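Alcove desk, part 2: shelf and sockets

The shelf above the desk is up. It is a Lumley board, 25 cm deep, on two Sindetti brackets screwed into the studs. I set it 30 cm above the monitor - any lower and the lamp hits it.

The wall got two coats of Tindik eggshell in February. Coverage was fine except near the window, where the old green still showed and I added a third.

Power is next. The nearest outlet is on the hall side, so the desk gets a strip with a flat plug.

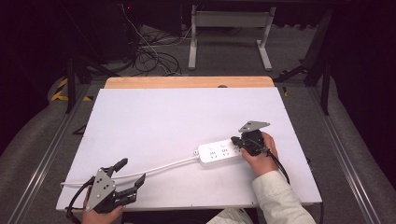

Still to do

Fill the 6 old screw holes by the door. Return the spare Chowdhury blind.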